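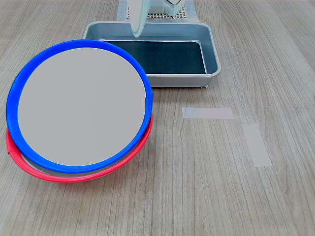

A robot that needs a full minute to put a lid on a shelf is still useful, in the opinion of Shona Tomoana, if a person does not have to stand beside it during that minute. She made this remark at the January open afternoon of Pirden, and it started the longest discussion of the day: can machines do the chores of a house or a small shop yet, or not?

Pirden today publishes the results of its Kistham trial, in which a single robot arm was asked to do small tabletop tasks of the kind found in kitchens and in the back rooms of shops. The tasks included moving lids and shallow dishes, loading a metal tray, and clearing a table after use. The trial lasted 7 weeks and was carried out together with the kitchen supply shop Salia.

In total the arm made 238 attempts. Of these, 70 percent were completed with no help from a person. The company considers this result encouraging, but it does not consider it sufficient for sale to households.

Most failures came from round and flat objects. When two lids lie one on the other, the arm must find the edge of the upper one and lift it without taking the lower one too. A person does this with a fingernail and gives no thought to it. Trays with a rolled lip were easier, and the arm learned to handle them early in the trial. Tasks which took longer than 30 seconds in one step were also more likely to fail, mainly in the last part of the movement, when the object has to be released.

Salia reports that its staff would already accept the help of such a machine for sorting returned goods after closing time, when speed is not important. They would not accept it at the counter. Two members of the staff also noted that the preparation of the table before each task took more of their time than they had expected, and Pirden agrees with this criticism. The next version of the software, named Rakena, should need less preparation by the operator.

Pirden wishes to be clear about what the trial did not examine. The arm was fixed in one place. It did not open cupboards, it did not wash dishes, and it did not work with glass or with food. No conclusion about these chores can be made from the present figures.

A second trial with Rakena is planned in the same shop. It will repeat the same tasks, so that the two results can be compared, and it will add the folding of small towels.

The written report of the Kistham trial, with a table of all attempts and the reasons of failure, can be requested from the Pirden press office. Visits for journalists are possible in the mornings by appointment.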